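Fringe Claims and How to Read Them
Handout 3: Healing water, magnets and the late-night radio guest

Last time we left the Zelletti coil humming away in its walnut cabinet. This week it's water. The claim, as you'll hear it on any phone-in after midnight, is that water "remembers" a magnetic field and passes the benefit on to whoever drinks it. Why it doesn't also remember the pipes is rarely gone into.

Read the Britville pamphlet before the seminar. It's short, and the capital letters do a lot of the work. Mark every sentence that could be tested, then every sentence that merely sounds as if it could.
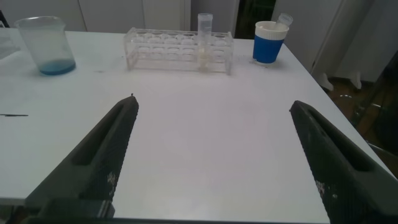
The pamphlet's main figure is 937 satisfied drinkers. Ask the usual things. Satisfied compared with what? How many bottles were sold? Who wrote in, and was there a discount for doing so?

The Trollumska trial looks better at first sight. It began with 300 people and reported on 290. Ten missing isn't scandalous, but the report doesn't say which group they left, and everyone knew which water they were getting. People who have paid for a magnet and carried it home tend to feel that something has happened.

Terms to know:
Placebo response
Blinding (single, double, and the Trollumska kind, meaning none)
Regression to the mean: you buy the cure on your worst day, and most days after that are better
Unfalsifiable claim

The Zúñiga reply, also in the reading pack, argues that sceptics give off a field of their own and spoil the results. Come ready to say what evidence would count against this. If you can't think of any, write that down too.

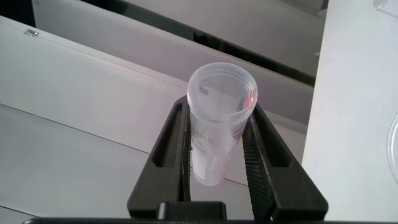 Fig. 2. Clear plastic tube with a threaded rim, uncapped.

For next time: one page on a remedy advertised in April. Please don't drink it.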